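Norus opens second recording site for two-arm kitchen tasks

2020-04-30

Norus has opened a second site for recording the demonstrations it uses to train its two-arm robots, the company said this week. The new room is in the same building as the first, one floor down, and will be used only for kitchen and tabletop work. The older room goes back to boxes and packaging.

The company plans to collect 1000 demonstrations at the new site before the end of May. They will be added to a set called Kivura, which was started last year and already holds 1000 demonstrations from the first room. Norus said it wants the two halves to be the same size so that it can train on each one separately and compare the results.

Each demonstration is one attempt at one task, driven by a person from start to finish. The operator holds a pair of hand controllers and the robot arms follow. While that goes on, the system stores the position of every joint, how far the grippers are open and the video from the cameras. A typical attempt lasts less than a minute. Attempts that fail are kept too, but they are marked as failures and stored in a separate folder. 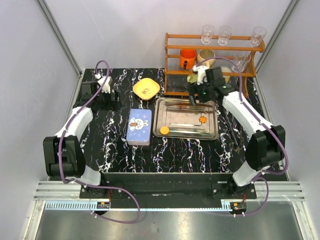
The task list for Kivura now has 56 entries, up from a much shorter list last year. Most of the additions deal with things people keep near a sink or a lunch table. Some are simple, such as moving a cup from one place to another. Others need care from both arms at once, such as opening a box with a lid while the other gripper holds it still. The company said it chose items that are hard for cameras as well as for grippers. Clear drinking glasses on a wooden rack are one case, and a long thin silver utensil lying in a steel tray is another, where the metal of one is easily lost against the metal of the other. Small food pieces are on the list as well, along with mugs, shallow dishes and tins with printed lids.

Operators do not choose where things go. A short setup sheet, printed before each batch, gives the starting layout, and the layout changes after every few attempts. Norus said the early part of Kivura suffered from too little change of this kind. A model trained on it did well when a mug stood in its usual place and poorly when the mug was moved a hand's width to the side. Those recordings are still in the set, but they now count for less during training.

The learning software is called Rai and is written in-house. It takes in the recordings and tries to predict what the operator's hands would do next. Norus said it retrains Rai every two weeks and then runs the new version on the same arms that were used for recording. Tasks that come out badly are moved to the top of the next setup sheets. At the moment these are mostly tasks with transparent objects and tasks where something has to be handed from one gripper to the other.

Checking is done by Cerken, a contractor that has worked with Norus since the first room opened. Its reviewers watch each recording, mark the point where the task is finished and write a one-line label in plain English. Almost 2 in every 10 recordings from the first room were sent back, most often for a late start or a camera that had dropped out. Norus said it has changed the start procedure at the new site - the arms now have to be in their resting position before recording can begin - and expects fewer returns.

Work at the new site is done in two shifts, with a break for the operators after each batch. The company said long sessions had led to rushed movements, and that the model copied them.

Norus has not decided whether any part of Kivura will be made public. It said it is talking with two university labs that have asked for access to the failed attempts, and that an answer can be expected once the May recordings have been checked. Tasks with liquids are not part of the current plan. The company wants to test covers for the joints and cables first, and has set no date for that.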